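We use cookies to remember your preferences and count visits. By carrying on you agree to this. Accept | Manage settings

In praise of the list on the wall

I had a phone for shopping lists once. Well, I still have the phone, but for two years I kept the shopping on it, in an app that my sister swore by, and in those two years I don't think we had bin bags and washing-up liquid in the house at the same time. The app was lovely. It had little pictures of carrots. It sent me a message when I walked past the Co-op. And I ignored every single one of those messages, the way I ignore the one telling me to stand up and stretch.

So this is my plea for writing things down somewhere big, where the whole household has to walk past it.

I grew up in Cloltcombe, in a house with a list by the back door. It was the back of a calendar, mostly, with a pencil on a string, and anyone could add to it. Mum put "flour". Dad put "flour??" when he'd forgotten to read it. My brother put "horse" every week for most of a year (we did not get a horse). You knew what everybody was up to from that list. If it said "plasters" and then "more plasters", you went and checked the shed.

You can't get that from a phone. A shared app is shared in the way that a bank account is shared, in that you both technically have the password. My husband Hou was on our shopping app for the whole two years and added one thing to it: capers. I found them at the bottom of the list months later, still waiting.

I said all this at work one Friday and Shaohua Liao, who sits opposite me and has opinions about stationery, told me I was being sentimental. Her family calendar goes back years, she can search it, and she once proved to the dentist that she had never missed an appointment. Fair enough! I couldn't prove a thing to my dentist. But I asked her what was on it for that evening and she had to pick up the phone to find out, and then she answered a message, and then she looked at some boots. I never did hear what was on for that evening.

That's my real grumble, I suppose. A phone is a terrible place to keep a small fact. You go in for "what time is swimming" and you come out twenty minutes later knowing a lot about somebody's kitchen extension. The wall has never once tried to sell me boots.
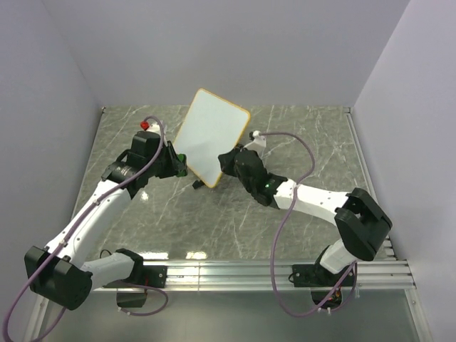
A small whiteboard with a yellow-orange edge.

I'm not fussy about what sort. Chalk is nice if you don't mind the dust, paper is fine, and the inside of a cupboard door will do if you're renting and the landlord is the nervous type. Ours is a wipe-clean one and the pen lives on top of the fridge, where the children couldn't reach it until recently. There are now a good many cats on Wednesday.

It has its faults, I'll give Shaohua that. You can't read it from the supermarket. I take a photo of it before I go out, on the phone, yes, and Hou thinks this is the funniest thing I do. A sleeve can wipe out half of July. But we've had bin bags in since the spring, and last week, underneath the milk and the birthday card for Gran, in very small neat writing, somebody had put "capers".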